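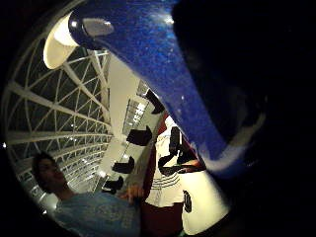
Figure 2. Wide-angle view from the hand-held gripper, with a blue object held close to the lens.

Category: Setup and Maintenance > Hand-Held Units

4.2 Checking the Camera on the Kevix Hand-Held Gripper

Complete this procedure before the first recording of the day and after any change of lens or finger pads.

1. Switch the unit off and remove the battery pack.
2. Wipe the lens with the dry cloth supplied. Do not use solvent.
3. Seat the camera in the Dimov bracket and tighten both screws evenly.
4. Refit the battery pack, switch the unit on, and wait 58 seconds for the exposure to settle.
5. Open the live view. The picture must be circular, with a black border. Straight beams and walls look curved through this lens; no correction is applied at this stage.
6. Hold an object close to the lens, as in Figure 2, and confirm that its color and highlights can be made out.
7. Record a test clip of 32 seconds and play it back.

Note: A large object may hide people or equipment behind it. Repeat step 5 with the object moved away before judging the view.

CAUTION: Keep fingers clear of the jaws whenever the battery pack is fitted.

If the border is uneven, loosen the bracket screws and return to step 3. Units that fail the check twice are to be tagged and sent to Judite Neves, Equipment Support.

Last updated: 6 May 2023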